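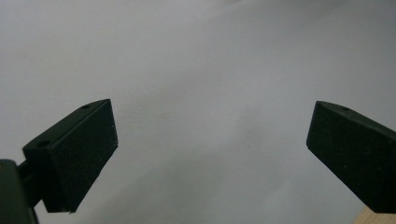 Wrist cam view, jaws open, nothing held.

Gripper comparison – minutes, Plusville bench group
Nov 22, 2020
Notes typed during the call, sorry for spelling

1. Last minutes
Approved. One fix, the Fusteck quote was for pads only, not pads and screws.

2. Fingers
Green block fingers vs the thin Hordiienko set. Green ones stiffer, everybody agrees. Thin set flexes at the tip when you squeeze a box wall. Block fingers show lint on the pads. Wipe before each session, goes on the checklist. Argument over whether lint matters for grip, not settled. Hordiienko set stays in the drawer as spare for now.

3. Wrist camera
Want both finger tips in view at full open. OK with current mount. Plain pale background is hard on tracking, not enough to lock on to. Options: patterned mat, or lean more on the head camera. Mat is cheaper. Try mat first, then talk again.
Exposure – leave at 3000 for now, 2000 came out too dark on the green parts. Somebody to write down which setting goes with which files, we lost track of this agian.

4. Two-hand trials
Bag in clear box, both hand-helds, white table. Agreed to keep this as the standard task for the finger comparison. Clear walls are the hard bit, depth on them is poor.
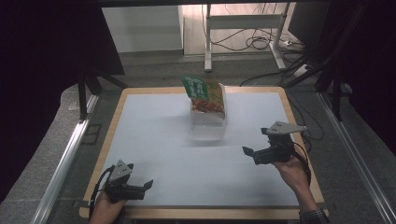
Cables still a complaint. Left one tugs when you reach for the far side. Longer leads or a clip at the elbow – clip first. Start pose: jaws facing each other, box past them, same every run. Some runs started with the hands too low, redo those.
108 runs logged so far, 11 thrown out (dropped sync mostly). Want the same number on the thin fingers before anyone picks a winner.

5. Controller
Prisine board vs the old one. Prisine closes smoother but lags at start up. Old one is jumpy, no lag. No decision. Need a run with same fingers on both, last time we changed two things at once and teh numbers are no use.

6. Actions
- wipe pads, add to checklist
- order patterned mat
- elbow clip, left side first
- redo low start runs
- Fusteck: ask for new quote with screws
- Prisine vs old board, block fingers only

Next meeting same time, end of November. Bring the logs.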